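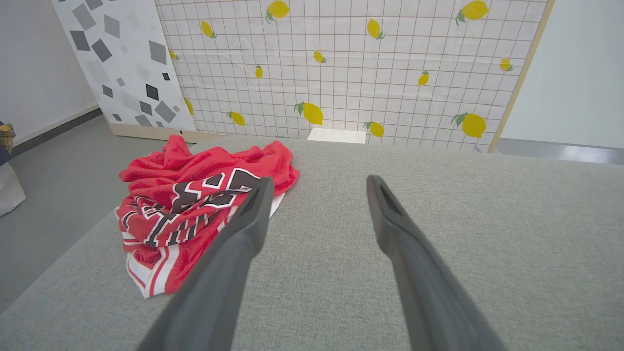 ## Projektbericht: Besuch bei Skirkov am 18. April 2024

Im Rahmen des Projektkurses Automatisierung waren wir zum Tag der offenen Tür bei der Firma Skirkov. Unsere Gruppe wollte wissen, wie weit Roboter beim Umgang mit Kleidung sind. Starre Teile hatten wir im Januar schon im Unterricht behandelt, Stoffe noch nicht.

### Ablauf

Nach einer Einführung wurden wir in 2 Gruppen geteilt. Die eine begann in der Werkstatt, wir begannen bei der Vorführung »Cinon«. So heißt das Projekt, in dem ein Arm mit zwei Greiffingern Textilien aufnehmen und zusammenlegen soll. Die Vorführung dauerte 18 Minuten, danach konnten wir Fragen stellen.

### Die Aufgabe

Ein rotes Trikot liegt zusammengeknüllt auf einer grauen, mit Stoff bezogenen Fläche. Der Greifer steht offen darüber. Für einen Menschen ist der nächste Schritt klar — man sucht einen Rand und zieht. Der Roboter muss den Rand erst finden, und bei einem zerknüllten Stück liegt vieles in den Falten. Auch die schwarze Schrift auf dem Trikot ist teilweise verdeckt und nicht als Wort lesbar. Als Anhaltspunkt könnte der weiße Besatz mit den roten Streifen dienen, der sich vom übrigen Stoff abhebt.

Hinter der Fläche stehen gemusterte Tafeln, eine mit Zitronen auf einem Karoraster und eine mit grauen und schwarzen Vierecken. Wir haben uns gefragt, ob ein so unruhiger Hintergrund die Bilderkennung stört. Das wollen wir im eigenen Versuch prüfen.

### Fragen und Antworten

- Für ein neues Kleidungsstück rechnet man bei Skirkov mit etwa 50 Durchgängen.
- Dünner Stoff gilt als schwieriger als dicker, weil die Finger leicht zwei Lagen fassen.
- Die Steuerung heißt Karkovari und wird im Haus entwickelt.

### Weiteres Vorgehen

Für unseren Versuch nehmen wir den Schularm und 13 Stoffstücke aus dem Werkraum. Zuerst testen wir das Aufnehmen an einer Ecke, das Falten kommt später. Offen ist noch, welche Unterlage wir verwenden.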